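Solel (workshop robot)

Solel is a two-armed tabletop robot that I've been building in a shared workshop, together with Radomír Bartoš, who did most of the wiring and all of the swearing. The name covers the whole thing: the two arms, the rail they bolt to, the table and the walls. People in the shop wiki kept asking what it was and how it went together, so I'm putting it all on one page. Fix anything I've got wrong!

Background

Solel grew out of an older one-armed project called Cavon. Cavon could pick up a block and put it down again, and that was pretty much its whole career. The trouble was anything long or floppy, where you really want one hand to steady and the other to do the work. We started talking about a second arm in July and had both of them moving by the time the heating came on in the back room. Some of Cavon's old brackets are still in there (you can tell by the extra holes).

Layout

Both arms mount on one black rail along the near edge of the table, so they share a zero point. Cavon was clamped to a bench, and every time somebody leaned on it we had to calibrate again. The walls are pale grey and the top is a plain matte off-white - I wanted shiny, Radomír talked me out of it, and he was right about the glare.
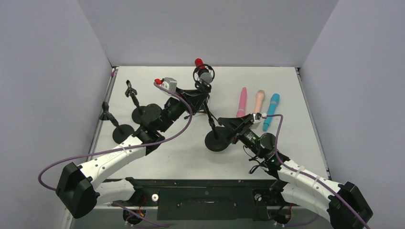 Cable routing took longer than any other part of the build. Our first try ran everything tight along the links, and after 60 cycles of the wrist test the left arm had chewed through its own jacket. Now each arm gets a loose purple cable with enough slack to loop clear of the joints, and I'd pick a bright color again in a heartbeat, as you can spot it against the white links and black housings without hunting. The price is that slack has to go somewhere. On the right arm it passes just in front of the peach microphone, so any path over that side of the table has to allow for it.

Software

The motion code is called Eze. It began as a weekend script and still has my grocery list in one of the comments. Eze plans each arm separately and then checks the two paths against each other, which is slow but easy to debug. Kakau is the logging half, and it saves the joint positions from every run. The first 1000 runs live on the shop server, and yes, you can have a copy - just ask before you pull the whole folder over the Wi-Fi.

Microphone sorting

The current job is audio gear: stands, clips and handheld mikes. They're a great test, with thin poles that tip over, round bodies that roll and clips that need a firm grip. We run it in 3 stages, starting with the handhelds, then the stands, then a mike going into its mount. The last stage is the hard one, and I'm still tuning the grip force for it.

Known issues

The left wrist drifts after a long session, so rerun the homing routine between batches. Eze sometimes picks the long way around when both arms want the middle of the table. Radomír has a patch for that on his laptop and keeps promising to merge it on Monday. Spare fingers for the grippers are in the drawer under the drill press, 2 sets, and please write it on the sheet if you take one.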